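Ticket 991: Search results empty on migrated classifieds site
Product: Zetero Listings script
Site: Clelville Swap and Sell
Opened by: Coralie Hinds
Handled by: Dineo Maluleke, Lendale support
Status: Solved
Opened: 14 June 2021

Coralie Hinds wrote:

Hello! First of all, I love this script. I had the whole site up in an evening, categories and all, and people in town are posting adverts on it already (prams, mostly, and a surprising number of greenhouses).

My trouble is the search box. We moved from our old host to Kwak last night and everything came across beautifully: adverts, photos, member accounts, even the little star ratings. But whatever I type in the search box, I get "No listings match your search". I tried "bike", "sofa" and the exact title of an advert I could see on the home page. Browsing by category works fine.

I've emptied the cache from the admin panel and logged out and in again. I'm on version 7 with the Garden theme. There are 4000 adverts in the database, and the dashboard shows that number correctly, so I don't think I've lost anything.

Dineo Maluleke replied:

Hi Coralie, what a great site! I've had a good nose round it and the category icons look lovely.

Thanks for such a clear report, it saves us both a lot of to and fro. The search box doesn't read the adverts directly. It reads a separate index, and the index lives in a folder outside the main database, so a database export leaves it behind. Could you go to Tools, then Search, and tell me what it says next to "Index status"? Please also press Rebuild and let me know if you get an error. 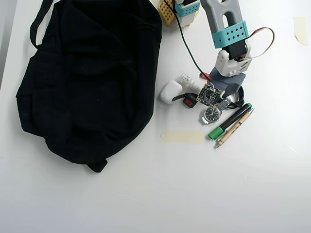

Don't worry about pressing Rebuild on a live site, by the way. Visitors can carry on posting while it runs, and new adverts go into the queue.

Coralie Hinds wrote:

Ooh, I'd never opened that page! Index status says "Missing". I pressed Rebuild, the bar went a little way along and then stopped with this:

Could not write to /storage/index (permission denied)

I tried it twice more and it stopped in the same place each time. Is that something I can put right myself? I'm happy to have a go, I just don't want to break anything now the adverts are safely over.

Dineo Maluleke replied:

You can, and it's a quick one! The folder was copied over with the old host's owner on it, so the script isn't allowed to save anything there.

1. Log in to your Kwak control panel and open the file manager.
2. Go into the storage folder and find the one called index.
3. Rename it to index-old.
4. Make a new folder called index in the same place.
5. Go back to Tools, then Search, and press Rebuild again.

The new folder will belong to your account and the script should be able to write to it. Keep index-old until you're sure all is well, then delete it.

Coralie Hinds wrote:

It's working!! The rebuild took 5 minutes and the status now says "Ready". I searched for "bike" and got pages of them.

One small leftover. Adverts posted this morning, before the rebuild, don't come up in search, though they do show in their categories. Have I missed a step?

Dineo Maluleke replied:

Brilliant, well done! No, you haven't missed anything. Those adverts are sitting in the queue, and the queue is emptied by the scheduled task, which also has to be set up again on a new host. Under Tools, then Schedule, there's a line of text to copy. Paste it into the Scheduled Tasks page in your Kwak panel and choose "every hour". If you can't wait, the "Run now" button next to it will clear the queue straight away.

Coralie Hinds wrote:

Pasted it in, pressed Run now, and this morning's adverts popped up, including a greenhouse. The alert emails have started going out again too, and I hadn't even noticed they'd stopped! Thank you so much, Dineo. Happy for you to close this.

Dineo Maluleke replied:

Yes, the alerts run from the same task, so that fits. I'm adding both steps to the moving host guide today. Closing the ticket now, but a reply within 7 days will open it again.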